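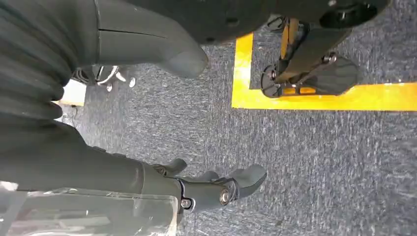 Sadarano floor set: read me first

Hello, and thank you for taking an interest in our recordings. Sadarano is a collection of short practice runs made with a robot on an ordinary carpeted office floor, gathered so that a learning system can pick up how to move and handle things near the ground. It was put together by a small group at Zatwood, and we have tried to write down everything we wished we had known when we opened other people's data.

What you get

There are 39 sessions, each in its own folder. A folder holds the wrist camera video, the joint readings, the gripper opening and a plain text note typed by whoever was driving. The notes vary a good deal. Luminița Onu writes whole paragraphs and Florin Sârbu tends to write "fine", so please don't read too much into a short one.

How the sessions were run

A person drove the robot by hand controller throughout, and nothing in the set was produced by a trained policy. Yellow tape on the carpet marks out the working area, and the wrist camera often catches a corner of it, along with bits of the robot itself and whatever furniture was standing further off. We left all of that in. If your model needs a clean view you will have to mask the arms yourself, and Ibrahim Amadi's masking script in the tools folder is a decent place to start (it struggles a bit with the ribbed sleeve, sorry!).

Each run lasts up to 30 seconds. Runs that were abandoned are kept and have "stopped" in the file name.

Splits

We suggest 70 per cent for training and the remainder for testing, divided by session and never by single run, as neighbouring runs look very much alike. The lists are in splits.txt.

Known troubles

In 3 sessions from March the gripper readings lag behind the video. They are listed in lag.txt and we haven't corrected them. The light changes over the afternoon, and dark parts against the speckled carpet can be hard to tell apart late in the day. Every run was made on the same carpet, so do be careful about expecting good results on tile or wood.

Using it

Research and teaching are both very welcome. Please credit the Sadarano set, and please don't pass on altered copies under the same name. Questions and corrections go to Sânziana Rusu, who looks after the folders and is always pleased to hear what people have been doing with them.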